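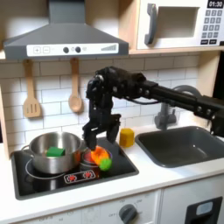

去之前先把鞋换了，别穿新的，那栋楼的地面还在做最后一遍打磨，灰会钻进鞋缝里。Carmela Bassi在出发前一晚发来这样一条消息，后面又补了一句：带件外套，中庭的窗是真的会开的。

我老老实实照办，穿了双旧布鞋，外套也塞进了包里。十一月的Trodville早上雾很重，从车站走过去要过一座窄桥，桥那头就是Kuruc楼。老楼原先是一家印刷厂，后来空了好些年，如今底下三层改成了办公空间，由Traltlow做设计和施工，这次开放日也是他们张罗的。我在门口领了胸牌和一杯热茶，茶泡得很浓，正好驱驱寒气。

带我们这一组的是Raffaele Lombardi，说话慢，走路却很快，常常是他已经拐过弯了，声音还留在后面。他先让大家在一楼前厅站一会儿，什么也不介绍，只叫我们听。前厅挑高很大，按说应该很吵，可是四十来步外有人拖椅子，传到耳朵里只剩闷闷的一声。他这才指了指天花板，上面吊着一片片毛毡，深浅不一的灰绿色，间距有疏有密。他说最初的方案是铺满，看着像个盖子，把老厂房的钢梁全遮住了，业主不喜欢，大家也不喜欢，于是改成竖着吊，梁露出来了，声音也收住了。

接着上二楼，这里是主要的办公区，一共70个工位，沿着朝南的长窗排开。我以前参观过不少办公室，最怕那种一眼望到头的大排桌，坐在中间的人像坐在火车站里。他们的办法是顺着原来的柱子，把工位分成小块，每一块之间放一组齐胸高的书架，架子上有书、有样品盒，也有盆栽。坐下来看不见隔壁，站起来又能打个招呼，这个高度听说改过好几回。我坐下试了试，又站起来试了试，旁边一位先生大概以为我在做操。

说到植物，我要多写几句，因为我自己阳台上的龟背竹刚刚养死，心里正有疙瘩。这里的植物由Sveva Donati负责，她不太赞成到处摆。靠窗冬天有冷风的位置，她只放了蕨类以外的耐寒品种；走廊深处采光差，她干脆一盆不放，墙面换成带木纹的板子，摸上去有一点起伏。有人问她，整栋楼到底用了多少植物，她说205盆，每盆都有编号，浇水的人照着表走一圈，一个上午刚好浇完。我问她龟背竹的事，她听我讲完怎么浇的水，很客气地笑了笑，说您太爱它了。我想我是明白了。

三楼分给了会议室和安静区。会议室里我最喜欢最小的那间，只坐得下四个人，墙上包了浅褐色的布，桌子是圆的，灯光偏暖，一进去说话声音自然就放低。大会议室反而普通些，投影、长桌、该有的都有，椅子用的是Allar的一款，靠背很薄，坐着比看着舒服。Raffaele说挑椅子花的时间比挑地板还长，样品在工地的临时办公室里摆了整整一个月，谁路过都得坐一坐，坐完在纸上画个记号。最后胜出的这一款，起初是垫底的，大家坐了两个星期以后才慢慢转了口风。

安静区的门一关，连空调的声音也几乎听不到。里面不准打电话，墙边是一排高背的单人座，每个座位配一盏可以转动的小灯。我本来只打算看一眼，结果坐了十来分钟，差点错过下半场。这一区的地毯是拼块的，颜色从门口往里渐渐变深，走到最里面像走进林子。Nahuel Quezada负责铺装，他蹲下来掀起一块给我们看背面，又原样按回去，接缝几乎找不到。他说哪块脏了就换哪块，库房里备着100块，每种深浅都有。

也不是处处都让我满意，既然写参观记，就该都写上。二楼通往三楼的楼梯保留了印刷厂的老铁梯，好看是好看，踩上去响得厉害，在前厅好不容易收住的声音，在这里又全跑了出来。同组有人提了，Raffaele也不辩解，说踏面要加一层软木，材料还在路上。另外卫生间的指示牌做得太含蓄，字小，颜色又和墙差不多，我绕了两圈才找到，后来看见还有别人也在绕。

中午在中庭吃的简餐，有南瓜汤和很扎实的面包。Carmela说得没错，窗确实是开着的，我把外套裹紧，跟她和她妹妹Morena Bassi挤在一张长凳上。Morena是做预算的，别人都抬头看毛毡和钢梁，她边喝汤边告诉我哪里省了钱：前厅那张接待台，台面用的是厂房拆下来的旧木料，刨平、上油，光运费就省下不少；可是门五金她一分也没有砍，门把手每天要被摸那么多次，便宜的用一年就松了。我回家以后特意摇了摇自己书房的门把手，果然是松的。

下午的活动是自由走动，可以找施工的人聊天。我又回到二楼，想看看光线变了以后是什么样子。大概三点钟，雾散了，太阳斜着照进来，书架的影子一格一格落在地上，早上觉得稍显冷清的灰绿色，这时候暖了许多。有几位已经搬进来的员工在自己的座位上忙，被我们这群人围着看了一天，还肯回答问题，脾气实在好。一位女士告诉我，她从前那间办公室没有窗，现在每天到了这个钟点都要把椅子转过来坐一小会儿。

想去的朋友，前厅登记台可以留邮箱，下一次开放的时间定了他们会写信通知。从车站过来走桥就好，不用绕大路，桥头那家面包店四点以后卖得便宜，我带了两个核桃的回家，路上吃掉了一个。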